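Home | Recipes | Smokers & Grills | Manuals | Forum | Contact

Print this page | E-mail this page | 12 comments

Section 5: First Burn and First Cook on the Onik Pellet Smoker

The factory leaflet covers this in half a page and promises you'll be eating ribs the same afternoon. I wouldn't plan on it. These steps are what we give people who buy an Onik through the shop, and they take longer than the leaflet says.

Before you start

Set the smoker on level ground, away from siding and overhangs. Check that the grease bucket is hanging on its hook. The leaflet tells you to check this last, after the fire is going. Do it first.

1. Take out the grates, the drip tray and the heat baffle. Look in the fire pot for packing foam. Gavin Halliday has set up more of these than I have and he still finds a piece now and then.

2. Plug in the smoker and switch it to PRIME. Hold until pellets start dropping into the fire pot, then let go. The hopper tube is empty on a new unit, so this can take several minutes.

3. Put the baffle, tray and grates back. The tray should tilt toward the bucket side.

4. Close the lid and set the dial to HIGH. Leave it for an hour. It will smell like paint for the first part of that.

CAUTION: Do not open the lid if you see thick white smoke for longer than ten minutes. Turn the dial to SHUT DOWN, let the fan finish, and clean out the fire pot before you try again.

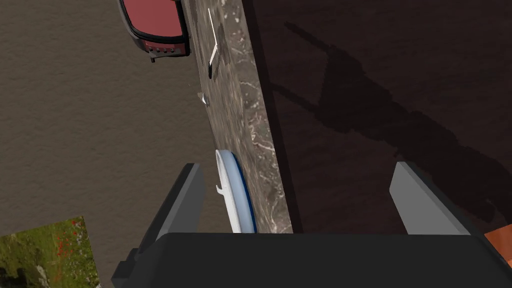

TROLTITDALE, June

5. Once the smoker has cooled, wipe the grates with a thin coat of cooking oil. The leaflet calls this "seasoning" and claims the finish will then be nonstick. I have not seen a nonstick grate yet. Oil it anyway.

6. Check the thermometer. Put an oven thermometer you trust in the center of the grate, set the dial to 225 and wait half an hour. The lid gauge on my own unit reads 8 degrees high. If yours is off, write the number on a piece of tape and stick it inside the hopper lid.

NOTE: The MacLeish temperature probe is sold as accurate to the degree. Test it in ice water before you believe that. It should read 32. Skye MacBrayne tested hers and sent it back, and the second one was fine.

First cook

7. Start with chicken thighs or a small pork butt. A brisket costs too much to practice on.

8. Fill the hopper. We use Basberg oak pellets since they leave less ash than the others we've tried, though I can't taste all the "notes" printed on the bag.

9. Preheat at 225 with the lid closed, then put the meat in, fat side down, with the probe in the thickest part and away from the bone.

10. Leave the lid shut. Thighs are safe at 165 and better at 175 or a bit over. Pork butt is ready to pull at 195 to 203, whatever the clock says. The leaflet's cooking chart gives times by the pound, and I'd ignore it.

11. Turn the dial to SHUT DOWN and wait for the fan to stop by itself. Never pull the plug to save time. That leaves live pellets in the pot, and they can burn back up the tube.

Error code 524 on the display means the igniter didn't light. Empty the fire pot and go back to step 2.

Next: Section 6, Cleaning and Storage

Shared 1,993 times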